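Subject: Re: [mikberg-allotments] Seed swap in August, what to bring
From: Augustina Adjei

> Could someone post the rules for the swap again? I have a lot of
> bean seed from last year and no idea how it should be packed. Also,
> is it still in the Ankrah hall or has it moved?

Still the Ankrah hall, side entrance, doors at 10 a.m. The parking lot on Drarkport Road will be closed for resurfacing, so use the one behind the library.

Paper envelopes, please. Write the variety, the year you saved it and your plot number on the front. If you don't know the variety, write "unknown" and the color of the pod. Last year we put out 423 packets and 48 of them had nothing written on them at all. Those went in the compost.

Beans and peas should be dry enough that a fingernail leaves no mark. Squash seed only if you pollinated by hand. I took home a Nulotia squash two years ago that grew into something no one could eat.

Big seed such as beans can come in bulk and we will pack it at the table. A food box with a lid that closes is fine for that, any size up to a shoebox.

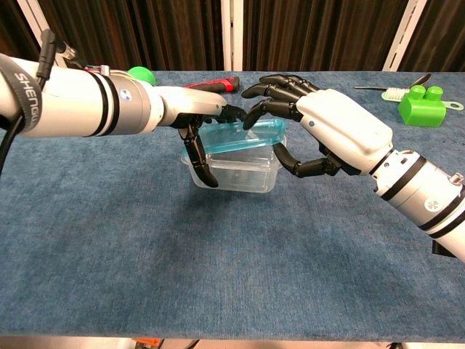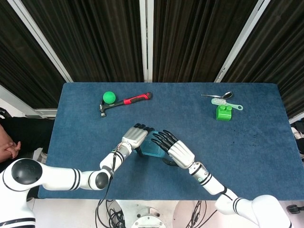
Put your name on the bottom of the box and on the lid, as they get separated. I still have 17 lids in my shed from past swaps. Come and look through them if one is yours.

Potatoes and garlic are not part of the swap this time. There was rot on the lower plots in spring and I would like to see a clean season first.

Tables go up at 9. I have four people for that and could use two more. Reply to me directly and not to the whole list.

Augustina
Plot 78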